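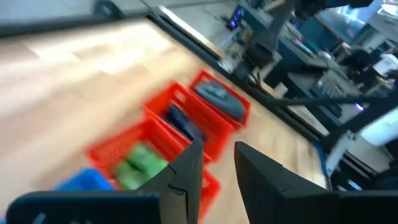 Drostdale will open a planning service in May for small packing companies that are getting ready to buy their first robotic sorting station. The service, called Cotham, gives a buyer a written equipment list and a budget before any order is placed. It covers the robot and the smaller purchases that tend to be left out of a first quote, from cables and brackets to the red plastic baskets that hold sorted goods.

3 min read

Drostdale said many first-time buyers price the robot alone and then have to go back for more money when the table, rails, containers and spare parts are added up. A Cotham plan puts all of these on one sheet, with delivery times next to each line.

"A plant manager can get a price for an arm in an afternoon," said Shivam Sengar, who leads the planning service. "The questions that hold up a purchase are smaller. What size are your containers? Who orders the replacement fingers? We ask those first."
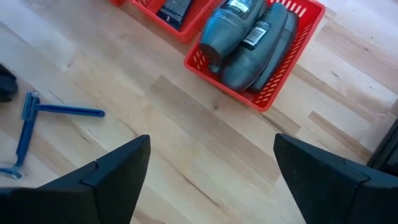 Each plan starts with a list of the products a customer wants to sort. Planners group the items by shape and size, then choose a gripper and a container to suit each group. Mixed personal care goods are the first category on offer, with other small packaged items to be added later.

A standard plan costs $1,966 and takes 6 weeks. Customers who go on to order a station through Drostdale will have the full fee taken off the purchase price. A plan covers one station at one site and may be used to request quotes from other suppliers.
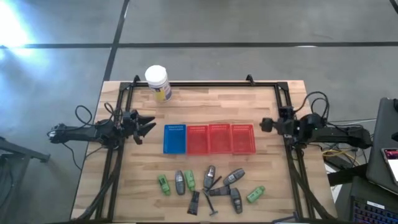

A two-arm sorting table with one blue tray, three red trays and items waiting to be sorted.

Equipment under the service will be supplied by Tyagi, and installation will be handled by Rarnedine. Both companies have agreed to hold their quoted prices for 3 months after a plan is delivered, which gives buyers time to get approval from their finance departments.

Drostdale is also setting aside a stock of 2,000 replacement parts for customers with a Cotham plan. Parts can be ordered one at a time, with no minimum purchase.

Bookings are open now through the Drostdale sales office. Companies should have a product list and a floor plan of the proposed work area ready before the first call.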